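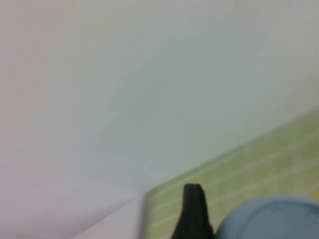

Hunarora opens its returners' scheme to career changers

9/4/25

Good news for anyone who has been eyeing a move into software but doesn't have the usual CV. Hunarora, the scheduling software firm, is widening its paid returners' scheme, and from October you won't need any earlier job in tech to apply.

The scheme began as a way back in for people who had taken time out to look after children or relatives. It worked well, and the firm kept hearing from former teachers, nurses and shop managers who wanted the same chance. Now they can have it!

There are 40 places this time, split between Hunarora and its partner Grumevora, and each one lasts five months on full pay. Trainees spend the first few weeks learning the basics together, then join a working team. Many will go on to Vukaten, the booking tool the two companies build between them, and a smaller group will help with the Văn language pack.

I really like how the application works. You don't send a covering letter, and there's no timed coding test. You answer two questions in writing and then have a chat of some 30 minutes with people from the team you'd be joining — and the questions are sent to you beforehand.

Part-time hours are on offer from day one, and so is working from home, with travel paid for the days when everyone meets up. Applications open at the start of October through the Hunarora careers page.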